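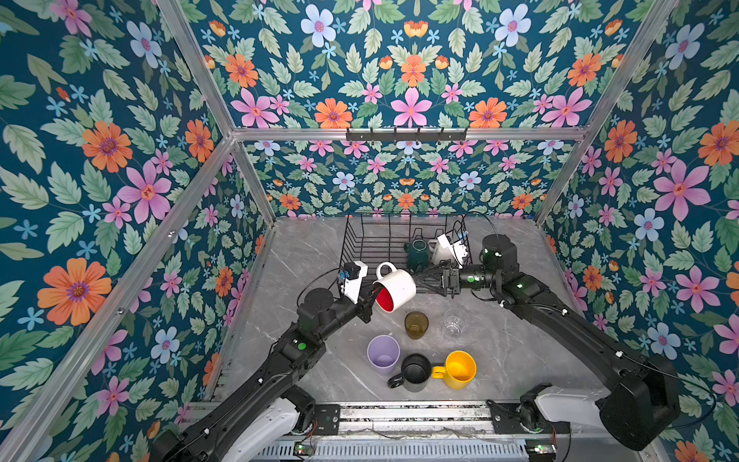 Bikach, August

Handout 2: How two chambers settle one bill

A bill passes the lower chamber in one form and the upper chamber in another. Neither text is law. Under the Bikach rules the two versions go to a joint conference, which may work only on the points where they differ.

The running case is the Irnar Water Bill. The lower chamber's text had 324 clauses. The upper chamber struck the clause on well permits and rewrote the one on drainage fees. All other clauses matched and were closed to the conference.

Terms: "scope" means the range between the two positions. If one chamber sets a fee at a low rate and the other at a high rate, the conferees may choose any rate between them — nothing outside it.

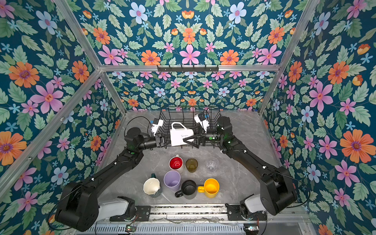

Jasińska objects that scope is a weak limit in practice, as conferees can replace a whole section and call the result a compromise. The point of order exists, she notes, but a chamber in a hurry will waive it. Compare the Bustby rules, where a waiver needs a separate recorded vote.

Reports come back to each chamber for a single vote, with no amendments. A member who dislikes one clause must accept or reject the full report.

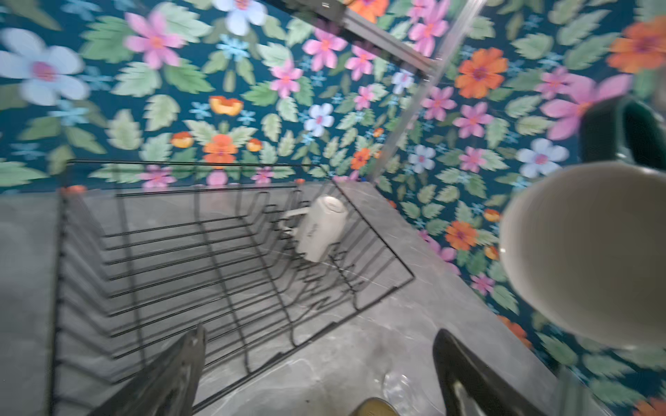 Conferees keep a side-by-side table with one row for each disputed clause. Rows are settled separately, and a settled row is not reopened without consent of both sides. Think of the evenly spaced slots of a wire dish rack: each divider keeps one item apart from the next, and a mug lying at an angle in the rack leaves the dividers where they are. A clause that fits no row is out of scope.

Reading for next session: Irnar conference report, file 3504, drainage section only.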